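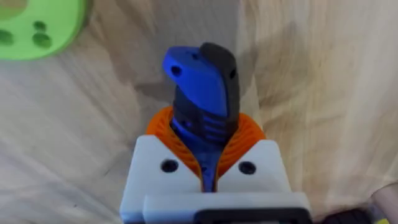 Sirnard hand tool grips: progress report to the Kasten fund

Period covered: June to July
Report date: 2019-08-01
Prepared by: Dörte Heitmann, Lustar workshop

1. Work done in this period

The work concerns two-part grips for small hand tools, with one part in blue and the other in dark grey. The grey part curves over the top of the grip to form a hooked end. The section below carries horizontal ribs. The general shape was agreed in the first report and has not been changed.

A batch of 116 grips was made up at Lustar and passed to Sirnard for checking. Each was inspected for gaps along the join, sharp edges at the hooked end and damage to the ribs. Of the batch, 30 were set aside. Most of these had a raised edge where the grey cap meets the blue part. The edge can be felt with the thumb, although it is hard to find by eye. The others had marks on the ribs from the packing trays, and the trays have been relined.

The raised edge was traced to the order in which the two parts were clamped. The cap is now seated first and the ribbed section closed afterwards. A short run made this way gave no rejects, but it was too small to rely on and will be repeated.

2. Handling trials

Trials were run at Sirnard with staff who use hand tools every day. They were asked to pick up the grip, turn it, hold it upright and put it down again, first with bare hands and then in thin work gloves. Comments were taken down on the Cotex forms supplied with the grant.

The ribs were found to give enough hold in both cases. Several people with larger hands placed the little finger below the last rib and asked for the ribbed section to be longer. The hooked end was liked for pulling cuts and disliked for pushing cuts, where it pressed into the palm. A cap with a flatter curve has been drawn and will be tried alongside the present one.

Two people said the small holes near the top would collect dirt. This has been noted. The holes stay for now, and cleaning will be looked at when the shape of the cap is settled.

3. Spending

Spending in the period came to 2635 euros, within the agreed sum. The larger part went on materials and on changes to the clamping fixture. The cost of relining the trays was met by Lustar and is not charged to the grant.

4. Delays

Delivery of the dark grey material was late by about two weeks. The wear test was moved back as a result and has not been started. No other task is affected.

5. Next period

- Repeat run of 100 grips with the new clamping order
- Flatter cap made up and compared with the present cap
- Drawing of a longer ribbed section
- Wear test on grips from the repeat run

The choice of cap is needed before the wear test can begin. Kasten is asked to confirm that the comparison may be charged under the existing materials heading. The inspection sheets and completed Cotex forms are held at Sirnard and can be sent on request.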